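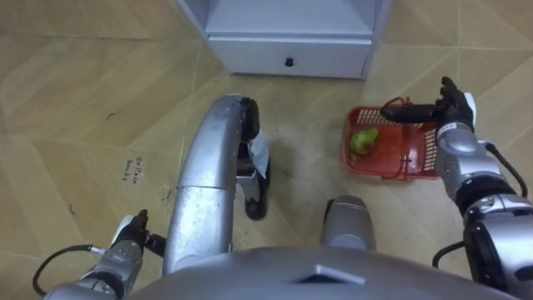

I went to the Fladholm open house expecting a hard sell on storage, and I got one. Woltonura has fitted out a whole display flat there, and Tae-yang Byun, who took our group through in the afternoon, used the word "effortless" before we'd got our coats off. I'm not convinced. The white cabinet has a single wide drawer right down at floor level with one small black knob in the centre, and if you have bad knees you'll know what I think of that. A red plastic basket was on the floor near it with one green fruit in it, yellowish and spotted, and I'd sooner have the basket. It has a handle. You can carry it to the table.

The flooring was the other big talking point. Wide planks in a warm beige, light wood look, and I'll admit the colour is pleasant. Tae-yang told us it would stand up to anything. It already had scuffs and a few thin dark marks on it, and plenty of dust specks showing, so I asked how long it had been down. He said he'd have to check with Daiane Macedo at head office. I left my email and haven't heard.

Prices were on a sheet by the door. The cabinet is $200, delivery is another $19, and you put it together yourself. Our group was 14 people and I didn't see anyone fill in an order form, though one couple took two brochures.

Coffee was good. Parking is behind the building, and the sign for it is easy to miss if you come in from the Potano side. The display flat stays open until the end of May.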